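About Wavholm

Wavholm is a small research company. We write about technology companies that prepare to sell their shares to the public for the first time. Our readers are mostly private investors and employees who received shares from their employer and want to understand what they have in their hands.

The company started as a newsletter with the name Darnis. In the first months it had 200 readers, and almost all of them were software developers. Today 3,458 people have a paid subscription, and the old name continues as the title of our monthly letter.

What we do

When a company files its prospectus, we read the full document, including the notes at the end. Then we publish a summary in plain language. It explains how the company earns money, how much it owes, who will control the votes after the offering, and when the early owners are allowed to sell. We have published 872 of these summaries until now, and all of them stay open in the archive, also the ones where our opinion was wrong.

We do not give a price target. We also do not accept payment from the companies we cover or from the banks that manage their offerings. Our staff may not buy shares in a new listing during the first two months of trading.

Where we work

Our main office is in Flirilton, above the old post office. The second office, in Ait Brahim, takes care of translation and of the data tables.

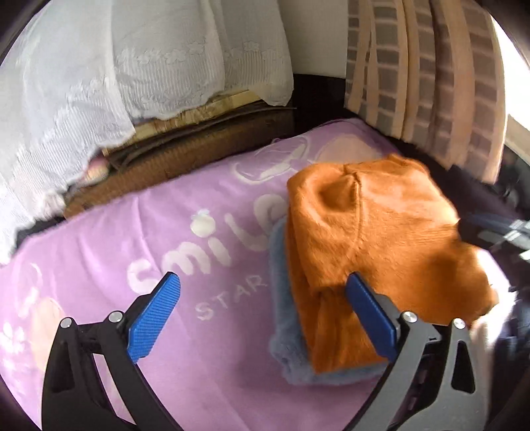 Both offices work on the same calendar, so a question sent in the morning normally gets its reply before 5 p.m.

Subscriptions

A subscription includes the summaries, the Darnis letter and access to the archive. You can cancel at any moment from your account page. Students can ask for the lower price with a letter from their school. In December we publish only the Darnis letter, and the summaries start again in January.

For corrections to a published summary, please use the contact form and mention the name of the company and the page of the prospectus.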